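Section 6. Connecting an Instrument to the Flostix Stage Preamp

This section covers the connection of an acoustic guitar or stage piano to the preamp before a performance. Read all steps before applying power.

1. Turn the Master control fully counterclockwise and confirm that the Mute switch is on.

2. Connect the instrument to Input 1. For a guitar with a passive pickup, set the Pad switch to Off. For a stage piano, use Inputs 1 and 2 and set both Pad switches to On.

3. Connect the balanced output to the stage box. Cable runs to the mixing desk must not exceed 44 meters.

CAUTION: Do not connect the balanced output to a powered speaker while the speaker is switched on. Sudden noise may damage the speaker and the performer's hearing.

4. Connect the supplied power adapter and wait for the Ready light to turn green.

5. Play at performance level and raise the Gain control until the Peak light flashes on the loudest notes. Reduce the gain slightly.

6. Set the Low Cut control to 400 Hz for a spoken introduction only. Return it to Off before playing. Singers who accompany themselves should store both settings as presets.

Note: Presets saved on the earlier Gondemura model cannot be loaded on this unit. Enter them again by hand.

If a hum remains after step 5, move the Ground switch to Lift and repeat the step. 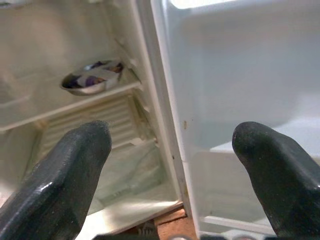
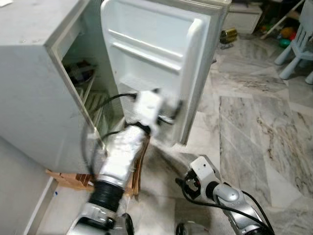 Refrigerator, door open
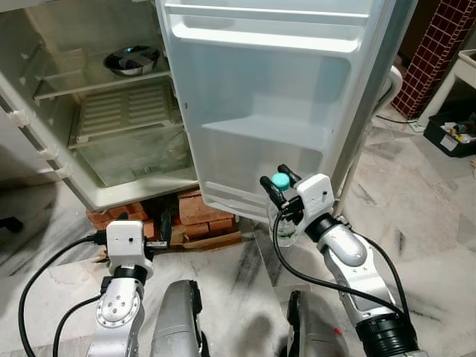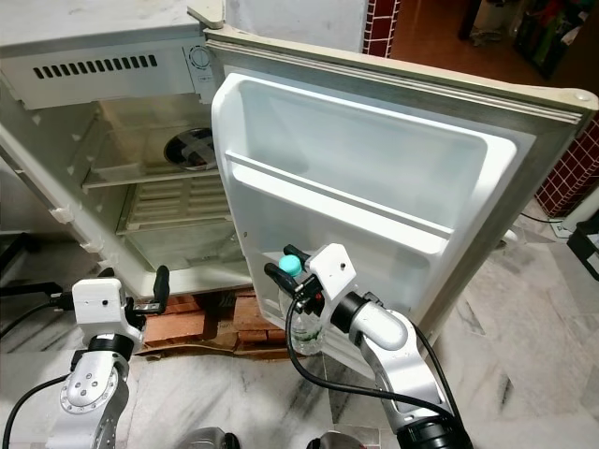 Noemí Olvera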